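Fulgencio Salinas does not believe in drawer organisers. He has 76 square metres, a galley kitchen and a cutlery drawer that he says has swallowed two tin openers, and when I told him I had come to talk about bamboo trays he sighed before I had taken my coat off.

"People buy a tray and think they've tidied," he said. "They've bought a tray."

He writes the household column for Lurnus, and readers send him things to try. The set on his counter was one of these, four trays of different sizes, sold by Flostis for drawers and shelves. He began by clearing the wrapping off, which is where most of his complaints start. 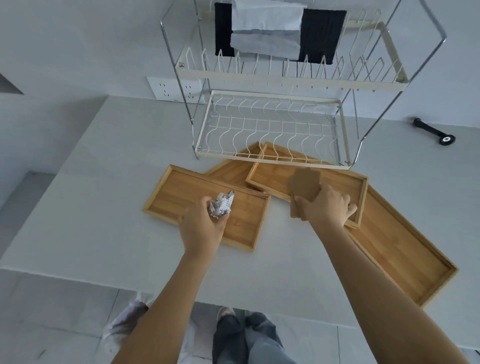 So does he think bamboo is worth paying extra for?

"It's nicer to touch than plastic, and I'll give it that much. Whether it lasts depends on whether you let it sit damp. I had a bamboo box from Wutel that went grey in the corners by August."

He was no kinder about the sizes. Makers like to say their trays fit any drawer, and Salinas would like to meet that drawer. His own is an awkward width, left behind by whoever fitted the kitchen, and with most sets he ends up with a gap down one side where the teaspoons go to hide. "Measure the inside," he said. "With the drawer shut you're measuring the front, and the front is lying to you."

I put it to him that the trays looked rather good spread over the pale counter, overlapping, with the dish rack behind them. He was unmoved. Everything looks good on a counter, in his view – the trouble starts when you need the counter back to chop an onion.
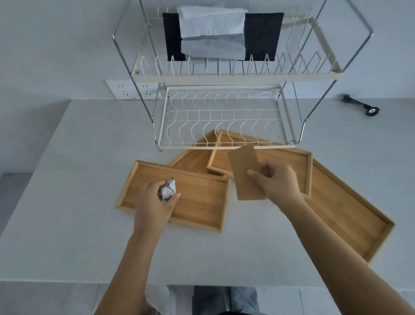

What should go in a tray with a raised rim?

"Small things you use every day. Tea, pegs, the little spoons. If you fill it with batteries and old keys you've made a junk drawer with a border round it."

He does keep one tray from an earlier set by Escobedo, beside the kettle, and admits under pressure that he likes it. It catches the drips and he can lift the lot out of the way in one go. Would he have paid for it? He thought about this for longer than I expected. "Not the full price," he said.

The new four will get a month. After that they go in his column, or to his sister, who has wider drawers.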